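4. Setting up the cell

Our cell in the Clisomholm lab has two arms on one mounting rail at the edge of a wooden table. The left arm is the smaller one. The right arm does most of the bin work and gave us most of the trouble.

The first problem was the cable to the right gripper. We had tied it flat along the forearm, and when the wrist turned past 35 degrees the cable pulled tight and the arm stopped with a torque fault. We lost nearly 20 runs that way in December. We retied it with a free arch over the wrist and a tie at each end of the white link – one by the wrist and one by the elbow.

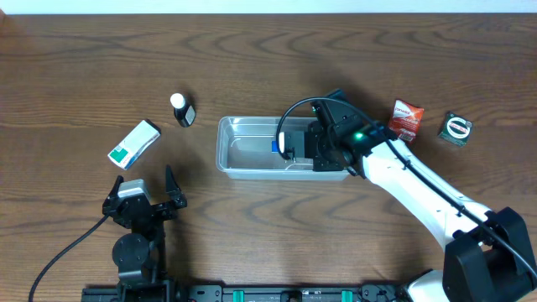
Figure 7. Right gripper lowered into the clear bin, with the cable arched over the wrist.

After retying, we checked the arch by moving the wrist slowly through its full range with the bin in place. The cable must not catch on the rear rim. We then ran 40 picks from the Inex script and had no torque faults.

The second problem was drift at the base. The bolts on the right bracket worked loose, and the gripper started touching the front rim of the bin. We now do the following before each session:

Check the base bolts on both arms.
Look over both cable ties and replace any that slip.
Home the arms, left one first.
Run the Wouters calibration file and save the offsets.

The whole routine took 34 minutes the first time. Section 5 covers the Jarine gripper settings, which we changed twice.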